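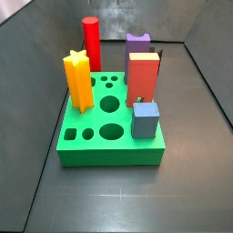 Page last changed: Aug 14, 2026

Section 4. Setting Out the Skutier Shape Block

This section applies to the green base block and its upright pieces. It should be read before the set is placed in the tray for the first time.

4.1 Placing the base

1. Clear the floor of the tray and wipe it with a dry cloth.
2. Set the green block flat on the tray floor with the holes facing up.
3. Leave open floor on all sides of the block so that each piece can be reached from above.

Note: The tray must stand on a level surface. The walls of the tray are not handles and should not be used to lift it while pieces are standing.
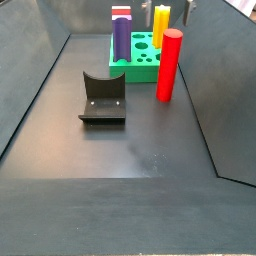

4.2 Standing the pieces

4. Begin at the back of the block with the tall pieces, including the yellow and purple prisms.
5. Turn the yellow prism until its ridges line up with the hole before lowering it. Do not press.
6. Stand the purple piece with its sides parallel to the edges of the block.
7. Add the shorter pieces last - the blue block in particular is easily knocked when placed early.

CAUTION: Small parts. The set is not suitable for children under 4 years of age. 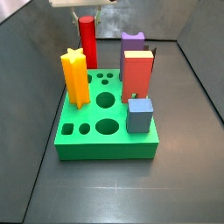

8. Check that every piece stands straight. A piece that leans should be lifted out and set down again.

4.3 Care and storage

Clean the pieces with a damp cloth and mild soap. Do not soak the green block. Allow all parts to dry fully before they are returned to the Moltlow storage case, and do not place more than 2 cases on top of one another.

Replacement pieces may be ordered from Flurkesik under part number 700. Questions about this section should be sent to Tamsin Hutchins, Product Documentation.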